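Zurnard Laundry Set: data card
Maintained by Leire Bravo and Đức Diệp. Last revised 2020-05-07.

Summary

Zurnard is a set of recorded cloth-handling demonstrations for training and testing manipulation policies on household laundry. It was put together to answer a narrow question: can a two-armed machine pick up, spread and fold a cloth it has not seen before, and how far does it get before a person has to step in? At present the answer is one fold on a good day. The set is released so that other groups can check this against their own hardware.

Contents

The release holds 2710 episodes, split into two parts. Part A covers work on a flat surface: flattening, gathering, folding in half. Part B covers holding and turning cloth in the air. All demonstrations are performed by people. No robot rollouts are included; those belong to the companion repository, Brastum.

Table work uses whatever large surface the site has. Demonstrators work seated, with both hands on the cloth, and wear gloves carrying a marker cube on the back of each hand for pose tracking.

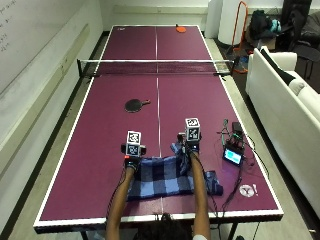
Surface colour matters more than we expected. Policies trained only on pale tabletops lost the cloth edge on dark ones, and the white lines on some surfaces were taken for hems. We kept these recordings in the training split and did not mask the lines. Anselmo Peñalver's edge detector, bundled under tools/edges, has a switch for suppressing long straight segments. It is off by default.

Known gaps in perception

Wrist-level views are the hardest part of the set. Cloth fills much of the view, the wide lens bends straight edges into arcs, and glare can wash out part of the image. Labels for these views mark fabric, non-fabric and unknown, and annotators were told to use unknown freely. Do not treat unknown as background when computing loss.

Knit and terry-like textures are labelled separately from flat weaves where the annotator could tell them apart. Where one cloth shows two textures, each visible region carries its own label.
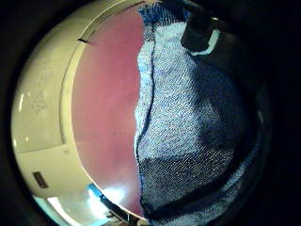
Baseline results

Baselines were trained by Emiliano Vallejo on the January snapshot. Training ran for 4000 steps with a checkpoint every 2000. Results in plain terms:

- Grasping a visible corner: usable on both arms.
- Flattening a bunched cloth: works for large cloths, poor for small ones.
- Folding in half: first fold acceptable, second fold fails in most trials.
- Regrasping in the air: not solved. The policy tends to close on two layers where it should take one.

None of this is near what a household would accept. A person folds the same cloth without looking at it, and the policy needs a clear view of at least one corner before it will commit.

In-air handling accounts for most of the failures — the cloth twists under its own weight, and the corner the policy was tracking goes out of sight.

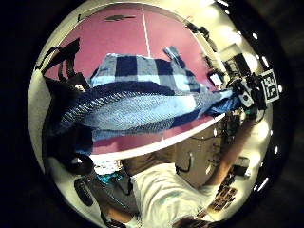
Depth is not supplied for Part B. Visitación Montes tested stereo reconstruction on a subset and found the folds too noisy to be worth shipping. Groups that need geometry can fit the Nieto cloth model to the marker poses; a conversion script is in tools/nieto. It assumes a single rectangular cloth and will give nonsense for garments.

Splits and use

Train and test are divided by cloth, so no item appears in both. Please keep to the published split when reporting numbers. Research use is permitted under the licence in the root folder. The set is unsuitable for grading human workers or for estimating labour savings, and we ask that it not be cited for either.

Report faults through the Flirkero tracker, with the episode name and the camera view.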